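Comparing two grippers in simulation before you buy one

Last updated Wed 2 February

Most people pick a gripper from a data sheet and find out later that the fingers hit the side of the crate. A simulated cell lets you find that out first. This page goes through the way we compare two grippers on the same arm, with the same objects, so that the numbers at the end mean something. You need a working arm model, a model for each gripper, and an afternoon.

I am assuming you already have the Flekeo simulator installed and can move an arm around by hand. If not, do the Flekeo first-steps page and come back.

Before you start

Make one project folder and put a single scene file in it. Do not make a separate scene for each gripper. Joaquim Fonseca and I did that the first time, and a week later the crates in one scene were 2 cm farther from the arm than in the other. All of the early results had to be thrown out.

The gripper should be a reference inside the scene, so you can swap it by changing one line in the config:

gripper: narrow_parallel
gripper: wide_parallel

Keep the wrist camera attached to the wrist and not to the gripper model. If it belongs to the gripper, it moves when you swap, and your clearance checks will change for the wrong reason.

Step 1. Set the tool center point

Every gripper has a different finger length, so each one needs its own tool center point. Open the gripper file, find the point halfway between the fingertips with the fingers closed, and enter its offset from the wrist flange. Our narrow gripper came out at 134 mm.

Check it by turning the wrist in place. The fingertips should stay on one spot. If they draw a circle, the offset is wrong. Fix this before you do anything else.

Step 2. Build the scene

Use objects with different problems. Bottles in crates are good for testing clearance, because the fingers have to fit down between the cap and the wall. Cardboard boxes are good for testing opening width. Put both within reach and leave them alone after that.

Fix the crates to a base plate, or give them a high mass. A light crate slides when a finger touches the rim, and then the next pick in the run starts from a different position. You want to measure the gripper, so hold everything else still.
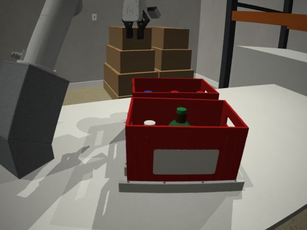

The test cell with the parallel gripper over the boxes and both crates in place.

Turn shadows on when you set things up by eye, then off for the long runs. They help you judge height while jogging the arm and do nothing for the physics. With shadows off, our batch finished a good deal sooner on the same machine.

Step 3. Check the collision shapes

This is the step people skip. The shape you see and the shape the physics engine uses are often different. Switch the view to collision shapes and look at three places: the fingertips, the camera on the wrist, and the inside of each crate.

A crate that has been given a single convex hull is a solid block as far as the simulator is concerned. The fingers will stop at the rim every time and you will blame the gripper. Break the crate into four walls and a floor. Handle cutouts can be ignored unless you plan to grasp through them.

For the camera, a plain box a little larger than the real housing works well. Lucienne Besson adds 5 mm on every side. I use less, but her runs have fewer surprises when they move to hardware.

Step 4. Write one pick routine

Both grippers must run the same routine. Ours goes like this:

Move to a point above the object.
Open the fingers to the object's width plus a margin.
Go straight down to the grasp height.
Close until the force limit is reached.
Wait half a second.
Lift, hold, and check whether the object is still between the fingers.

Set the margin as a fixed distance, the same for both. If you set it as a share of the full opening, the wide gripper opens farther than it needs to and loses on clearance in the crates.

Step 5. Run the batch

Add a small random offset to the approach point for each attempt, and save the random seed. Then give the second gripper the same seed. We ran 3,817 attempts per gripper, mostly because that was what fit into one night. A few hundred is enough to see a large difference.

Log the reason for each failure and not just the fact of it. We use four codes: collision on approach, missed grasp, slipped on lift, and could not reach.

Step 6. Read the results

Sort by object first, then by failure code. In our batch the narrow gripper had 317 failures and most of them were slips on the boxes. The wide one failed more often overall, nearly always on approach to a bottle -- the outer side of a finger touching the crate wall. Longer, thinner fingertips on the wide gripper would probably fix most of that, and we plan to test a set from Fusetgate next.

Do not trust the slip numbers too far. Friction in simulation is a guess until you have measured it on the real surface. Approach collisions are geometry, and those have held up well for us on the real arm.

Common problems

Object jumps out of the fingers on closing: the time step is too long, or the closing force is too high. Halve the time step first.

Gripper passes through a cap: the cap has no collision shape. Check that it was exported along with the bottle.

Results change between runs with the same seed: something in the scene is not being reset. It is usually the finger position.

The config files are in the Flolis shared folder under gripper_compare. Régis Collet looks after them, so send corrections to him.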